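Dernière mise à jour : 4 nov. 2022
Rechercher dans ce dépôt Tous les fichiers Effacer

# Rerkham-petits-objets

Un jeu d'annotations sur le désordre de table : ce qu'on pose, ce qu'on oublie, ce qu'on range à côté de quoi. 188 fiches, rédigées en français par 4 annotateurs.

## À quoi ça sert (ou pas)

On nous a présenté Rerkham comme un « référentiel du rangement quotidien ». Je préfère être prudent. Les fiches disent quels objets se trouvent sur une table et dans quelle famille on les classe. Elles ne disent rien de la façon dont les gens rangent chez eux, et je me méfie de quiconque prétend l'en déduire. Le document Tosero, dont nous avons repris le vocabulaire en juillet, promettait une taxonomie « universelle ». Elle n'avait pas de case pour un tampon encreur.

## Contenu d'une fiche

- `objet` : nom courant, au singulier, sans marque
- `famille` : papeterie, textile, alimentation, jouet, divers
- `etat` : ouvert, fermé, plié, froissé
- `voisin` : l'objet le plus proche, à l'appréciation de l'annotateur
- `doute` : oui / non

Le champ `divers` est trop rempli. Heledd Morris voulait le supprimer, Refugio Zepeda voulait le couper en deux, on l'a laissé tel quel. Le champ `voisin` ne vaut guère mieux dès que les choses se chevauchent.

Les tables chargées posent toujours les mêmes ennuis. Un chiffon bicolore est-il un textile plié ou froissé ? Un porte-clés en peluche, un jouet ou un divers ? Les consignes tranchent, mais je ne suis pas certain qu'elles tranchent bien.

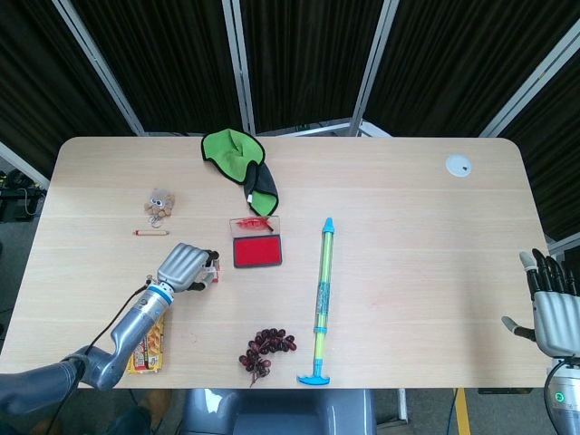 *Tampon encreur rouge au couvercle relevé, chiffon vert et noir, porte-clés en peluche, sachet de snack jaune et orange.*

Pour une table de ce genre, la fiche du tampon porte `etat: ouvert` et `voisin: chiffon`. Le chiffon est noté `froissé`, bien qu'il soit aussi replié sur lui-même ; la liste n'accepte qu'une valeur. Le bâtonnet crème en forme de crayon, rouge à un bout, est rangé en papeterie avec `doute: oui`. Bleddyn Parry soutient que la forme suffit. Moi non : tout ce qui ressemble à un crayon n'écrit pas.

Quant à l'encre, on n'annote pas les traces. Celle qui marque l'intérieur d'un couvercle transparent ou le coin d'une table ne donne lieu à aucune fiche. Howells le faisait dans sa version et personne n'a su relire ses codes.

## Limites connues

- 9 fiches sont en attente d'une seconde lecture, toutes dans la famille textile.
- Les emballages alimentaires sont classés en alimentation, pleins ou vides. Le champ `etat` n'y est pas fiable.
- L'accord entre annotateurs n'a pas été mesuré. Le chiffre qui circule dans la note Uron ne vient pas de nous.
- Une extension à plus de 2 000 fiches est annoncée. Je la croirai quand je la verrai.

## Corrections

Indiquer le numéro de fiche, le champ, l'ancienne valeur et la nouvelle. Les propositions de familles supplémentaires sont lues, rarement suivies.

Commentaires (3)

**Mabli Craddock**
Pourquoi pas de famille « accessoire » ? Un porte-clés avec son anneau et sa lanière de perles marron, chez moi ça va avec les clés, pas avec les ours.

**Heledd Parry**
Même avis que Mabli. Et `voisin` devrait accepter deux valeurs, sinon autant l'enlever.

**Refugio Zepeda**
Deux valeurs, on a essayé, les fiches devenaient illisibles. Pour « accessoire », ouvrez une demande avec les numéros concernés, je regarderai.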